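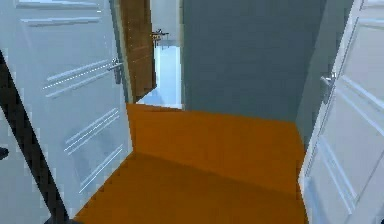
How do I pass on a road or safety warning to my neighbours without putting my own name to it?

Set up a separate account that has nothing of you in it, and post only what you've seen yourself or had confirmed by a second person. I've been helping with the Harndale alerts page for a good while now (we have 2,000 followers, which still amazes me!) and these are the steps I give every newcomer.

Start with a fresh email address, one you've never used for banking or the footy club. Pick a handle with no birth year or street in it, then go into your phone's settings and switch off location for both the camera and the app.

When you write a post, put the place first, then the time, then what's going on — "Utunbridge turn-off, 7.40 am, road blocked both ways" is plenty. Leave out names and number plates, and wait 30 minutes before mentioning anywhere you've just been standing.

If you get something wrong, post a correction under the same tag straight away and leave the first one up with a note on it. My friend Montserrat Sepúlveda keeps hers in a paper notebook as well, and I've happily pinched the habit.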